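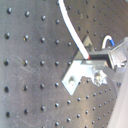

Buying an arm cell: the questions we keep getting

Does the quoted price include everything? It does not. The arm is the part you remember to ask for. Then come the table, the brackets, the screws and the cables, and each of them gets its own line and its own shipping charge. A metal bracket held down by two fasteners looks like pocket change until you have ordered every other one on the bench.

How much should I set aside for small hardware?
Take what you think you need and double it. Catarina Cordeiro's first bracket order for the Warari cell was $1,085, and she had penciled in 100. She has been forgiven.

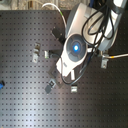 Arm over the breadboard, with brackets on both sides.

Do I need a table full of holes?
If your layout will change, yes. It will change. Nesma Salem is on version 19 of hers. Buy the table one size up, and measure your doorway before you do.

What about cables?
Order them longer than the drawing says. The arm has to move, and slack has to live somewhere. Ours lives on the arm.
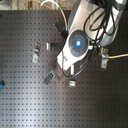
Black cables draped over the arm and looping below the wrist.

How long does delivery take?
Fendberg quotes 4 weeks for brackets. Plan on eight and be pleasantly surprised at seven.

When are budget requests due?
April. Send them to Duarte Moreira, with part numbers. "Misc. metal" will come back to you.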